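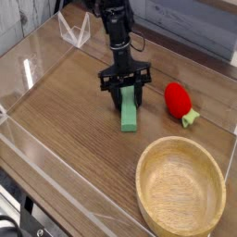

Projects > Letholm Bench Cell > Progress reports

Search this site Enter keywords

3 min read

Progress report to the Eichhorn Fund, November

Dear friends at Eichhorn,

Thank you again for your patience over the summer, and for the very kind note that came with the second payment. I had hoped to write sooner, but the cell was in pieces on my desk for a good part of the autumn and I wanted to have it back together before I told you how it was doing. It is back together, and I'm happy to say it is doing well!

You will remember that our biggest worry in the last report was the gripper. The fingers had worked a little out of parallel, so that hard objects were held well enough but anything soft tended to twist as it was lifted. We took both fingers off, cleaned the mounting faces, and found that one of the screws on the left side had been overtightened at some point (very likely by me). Zoltora sent us 2 replacement fingers, and fitting them took a morning. We now check them with a foam block before each session, because foam shows up an uneven grip much sooner than a wooden piece does. The plush strawberry and the round wooden bowl are still part of the everyday set, and I confess we have all grown fond of the strawberry.

The cable was the other long story. It had been fastened too close to the arm and pulled whenever the wrist turned fully, which gave us those stops I complained about in the spring. We have left it a small loop near the silver band, and the stops have gone away. In the old arrangement we lost 41 runs to them. The log stands at 3357 completed runs as I write, and I would be glad to send you the whole file if anyone there enjoys that sort of thing.

The clear acrylic panels stay where they were. They scratch if wiped with paper, so we have gone over to soft cloths, and the bolts on the bracket below the table are now on the Thursday list along with the finger screws and the zero position. Writing that list down was overdue – until this fall most of it lived in my head, and that was no help at all to the team at Desturstead when they called with questions.

As for money, we are $300 under on spare parts. With your permission I would like to keep that for a second set of fingers, which would let us swap them in an afternoon the next time and carry on working.

Still to do before the next report: redo the calibration sheet, and label the cables at both ends.

With warm thanks from everyone here,

Theda Vogler
Letholm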